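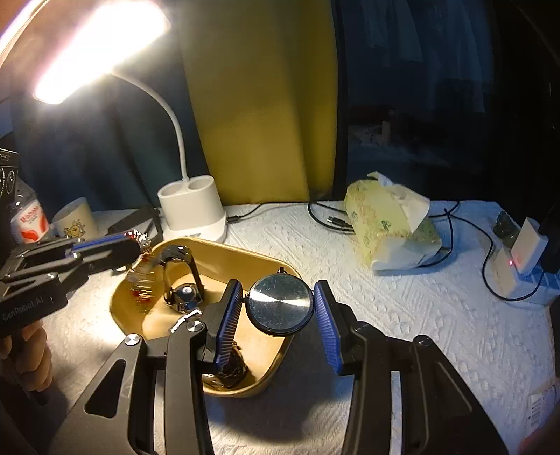
The Stimska hand-held gripper pair: teach a task by doing it yourself

If you've ever tried to get a robot arm to tidy a table by writing out every move, you'll know why I got into this. The Stimska is a pair of grippers you hold in your own hands. You do the job, the kit records what your hands did and what the cameras saw, and the recording goes off to train whatever arm you've got at the other end. The arm doesn't need to be in the room (mine lives in Devton, and I do most of my recording at home in the evenings).

I sell these through Plaltenlow, my very small shop, and I use the same set I'm selling, so what follows is what I'd tell you if you rang me up.

What it's good at

Sorting and putting-away jobs are where I've had the most fun. Watches and beads into a bin is one I keep going back to, as the things are all so different to hold. A round watch face is smooth and shiny and wants gripping squarely by its edges, while a string of beads just hangs there and swings about until you let it settle. With one gripper in each hand you can have the next thing on its way while the first is still over the bin, and the two hands end up on the same timeline in the recording.

The fingers have ribbed blue pads on the inside, and I like them a lot for small hard things. Let the pads take the weight. People new to it squeeze as if they're cracking walnuts, and then the arm learns to squeeze like that too!

What you get

2 hand-held grippers, one for each hand
A camera for each, with its mount
A spare set of finger pads
Charging leads and a padded case
The Võ recording software (one licence, as many computers as you like)
5 sample tasks with their recordings, so you can see what a tidy one looks like before you make your own

The arm isn't included, and nor is the thing that clamps the fingers onto it. Ask me which mount you need before ordering, as I stock a few and they look annoyingly alike.

Setting up

It took me an evening the first time and now it's a few minutes. Charge both grippers, open Võ, and pair them one at a time — left first, or you'll be swapping labels later. Then wave each one slowly over the table until the little bar in the corner of the screen fills up. That's the tracking getting its bearings. A plain white cloth with a raised pattern has been fine for me, and so has a bare worktop. A glass table was hopeless.

Ordinary room light will do. I often work by a desk lamp, and shiny objects do pick up bright patches from it, so I move the lamp now and then between takes to give the training a bit of variety. Keep your reach comfortable as well. If you're stretching for something, your wrist goes to an angle that the arm may not be able to copy, and Võ will flag the take in orange.

How many takes do you need?

I get asked this more than anything else. For picking up one kind of object and dropping it in one bin, I had something usable after 90 takes. For mixed bits of jewellery it was a much longer job, and my own set stands at 1,554. That sounds dreadful, but each take is short and you can do plenty with the radio on. Shuffle the objects about every few goes, turn some over, put the bin somewhere else. Leave your fumbles in if you recovered from them, and bin the ones where you gave up.

Hand-held or remote control?

You can also use the pair as controllers. Plug into an arm that Võ supports and the arm follows your hands live, with the same files coming out at the end. I use that mode for checking: if I can do the job through the arm, then the arm can reach everything and I'm happy to carry on without it. For collecting lots of takes I still go hand-held every time. It's quicker, and you can feel when a watch is about to slip.

Niggles

They aren't light, and my forearms let me know after a long session. The case zip is stiff. The software manual was written in a hurry (by me, sorry) and the chapter on exporting is due a rewrite in April.

Ordering

Sets are packed to order and posted from Plaltenlow. If you'd like one set up for left-handed charging docks, put it in the order notes. Spare pads are on the accessories page, sold in pairs.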